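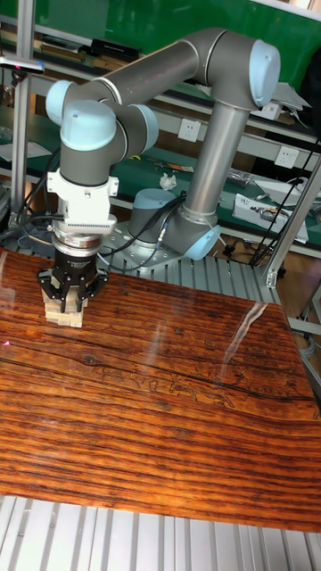 Block cell: setup and upkeep

Gallery updated 23 July 2018

The Liruten cell carries one six-axis collaborative arm and one multi-fingered gripper, and it runs short handling jobs on small wooden blocks. These notes cover the mounting, the end of arm, the cabling and the work surface, in the order they get checked before a run. Program files are kept separately under Wetby, the project the cell was built for.

Base and mounting plate

The arm is bolted to a square metal plate, and the plate sits on slotted aluminum extrusion behind the tabletop. Bolts are tightened in a cross pattern in two passes. After the second pass each head gets a paint line across the head and the plate. A broken line means the bolt has turned, and the arm stays off until the plate has been retorqued and the base frame taught again.

Frame

The tabletop and the arm platform are tied to the same extrusion structure. T-nuts in the slots loosen before the corner brackets do. Check them with the arm parked, starting at the diagonal strut. If the strut has been moved, level the platform first and the tabletop second. Doing it the other way around means doing it twice.

End of arm

Order from the wrist outward: adapter block, flange ring, gripper. The connector on the adapter block is seated by hand and then given a light pull. Connector faults show up on the controller as a lost gripper, usually at one wrist angle and nowhere else. When that happens, reseat the connector before changing any parameter. The replacement adapter came from Zeman and was fitted in February. It needed a new tool center point but no change to the payload entry.

Gripper fingers

Fingers are wiped with a dry lint-free cloth. No solvent. Closing force is set to the lowest value that carries the stack through a full stop without a block shifting. At the current setting the block faces do not mark. Zero the gripper after every power cycle, fingers open and clear of the table.

Cables

The cables leave the wrist area and return to the base with enough slack for full wrist rotation. Too much slack and they drag over the platform edges; too little and the load goes into the connector. Turn the wrist slowly to both limits at reduced speed after any rerouting, and watch the loop near the base. Jackets are inspected every 23 operating days. One cable was replaced at 1,236 cycles with a flattened section where it had been caught under a bracket.

Work surface

The tabletop is lacquered wood with a strong grain. It reflects overhead light, and any vision job has to be set up with the room lights in their normal state. Approach height over the table is 5 mm at reduced speed. Scratches are left alone unless they can be felt with a fingernail.

Restart after service

Brakes released, joints jogged one at a time, then the pick program at low speed with a single block. Full stacks go back in after two clean passes. Entries go in the Vevau log under the cell name, with the torque values and the tool center point as saved.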